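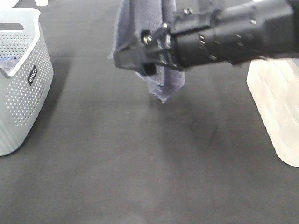 Why towels go stiff, and what the rinse has to do with it

A cotton towel is a woven base with loops of yarn standing up on both faces. The loops hold the water. When they lie flat or stick to one another, the towel feels harsh and takes longer to dry the skin, even though the weight of cotton in it has not changed.

Most complaints about stiff towels are put down to hard water. Hardness plays a part, but the residue left by detergent is often the larger one. Modern machines use little water in the rinse, and a thick towel gives up its wash liquor slowly. What stays behind dries on the fibre along with any calcium and magnesium in the supply.

Weight matters here. Towelling is sold by grams per square metre, and the figure is usually printed on the packaging. The Bindico bath sheet is 933 grams per square metre, near the top of what is sold for home use. The Clunier hand towel is 240. The first needs a half-filled drum and a second rinse. The second will come clean in a mixed load at 40 degrees.

Dose

Powder and liquid caps are marked for a full load with heavy soiling. Bath towels used by clean people are lightly soiled, and half the marked dose is enough in soft water. In hard water the dose should go up a little, as part of the detergent is used up by the minerals. If there is foam on the door glass at the end of the last rinse, the dose was too high.

Fabric conditioner coats the loops with a thin fatty layer. The towel feels softer to the hand and takes up water more slowly. Used at every wash, the coating builds up. Two hot washes with no conditioner will remove most of it.

Drying

Line drying in still air gives the stiffest result. As the last water leaves, it draws neighbouring fibres together and they set in that position. Wind or a tumble dryer keeps them moving. Ten minutes of tumbling at the end of line drying – or a hard shake before pegging out and another before folding – gives much of the same effect.

The Fuchs heat-pump dryer sold under the Monetberg name has a towel programme limited to 6 kg. It runs cooler and longer than the cotton programme, which suits heavy loops. The lint filter needs emptying after each load of new towels. A revised model with a 200-minute timer is due in September.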